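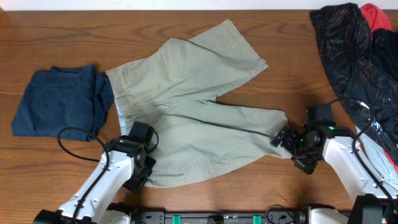
Drundivberg Releases Version 2 of Its Records Scanning and Retrieval Software

RIMMONT, Apr 22, 2024 - Drundivberg, a supplier of document scanning software for county offices, libraries and small businesses, has released version 2 of Pladberg, its program for scanning, indexing and retrieving paper files. The new version is available to all customers with a current support contract.

Pladberg is used mostly for bound ledgers, index cards and case folders that have to be kept for many years but are seldom opened. Pages are scanned in batches and filed under the name already written on the folder, drawer or spine. Staff look up a record the way they did on paper, by going to the right folder and paging through it on screen. Full typed indexing can be added later for the files that get the most requests.

What has changed in version 2

Batch setup now takes place on a single screen. Operators choose the scanner, the page size and the destination folder, and the program keeps those choices for the next batch of the same type. In the earlier version these settings were spread over several menus and had to be entered again whenever the scanner was turned off.

Blank backs of pages are marked during scanning and can be hidden from the viewer. They are not deleted unless an administrator removes them. Pages that come through crooked are straightened on screen while the original scan is left as it was.

The viewer opens large folders faster. In tests at the company's Rimmont office, a ledger of 1036 pages could be paged from front to back without waiting for the whole file to load. Users can print a single page, a range of pages or the full folder, and each printed page can carry the folder name and page number in the bottom margin.

Version 2 also adds a request log. When a member of the public asks for a copy, the clerk enters the request once, and the log records which pages were sent and on what day. The log can be saved as a spreadsheet.

Early use

Kakakhel, a records storage firm that scans files for several towns in the region, began running the new version in March. It has converted almost 80 drawers of index cards so far and expects to move its remaining work over from version 1 later this year. Files scanned with version 1 open in version 2 without being converted.

System needs and pricing

Pladberg runs on ordinary office computers and works with 58 models of flatbed and sheet-fed scanner. A full list is included with the installation guide. Scans are stored as standard PDF or TIFF files on the customer's own server or on a shared drive, and they can be opened without the program.

Pricing is by workstation for scanning stations. The viewer may be installed on any number of computers in the same office at no added charge. Customers without a support contract can buy the upgrade separately.

Requests for a trial copy or a price quote should be sent to the Drundivberg sales office in Rimmont.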